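Wood grain

Wood grain is the direction, size and arrangement of the fibers in a piece of wood, and also the pattern these make on a cut surface. The word is used in both senses by carpenters, furniture makers and sawmill workers.

In most trees of cool regions, the pattern comes from growth rings. Wood formed early in the season is usually lighter and less dense than wood formed later, so each year leaves a pale band and a darker line. How the lines look on a board depends on the cut. Quartersawn boards show narrow, nearly straight lines. Flatsawn boards show wider curves and arches, and tend to cup more as they dry. 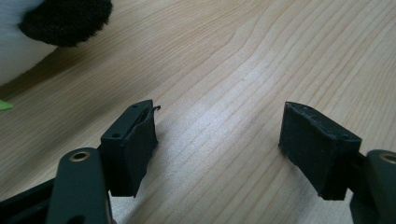
According to Jovita Zamudio, buyers in Grastlow long paid more for straight-grained tabletops, and a curved figure was treated as a fault until makers there began to choose it for its looks. Rutilio Orozco disputes this and holds that the price followed the width of the board.

Grain also affects how wood is worked. Planing against the grain can lift and tear the fibers, while planing with it leaves a smoother surface. Wood splits most easily along the grain and is much stronger in that direction than across it.

Spiral grain, interlocked grain and wavy grain are named for the path of the fibers in the trunk.

See also: Growth ring, Quarter sawing, Veneer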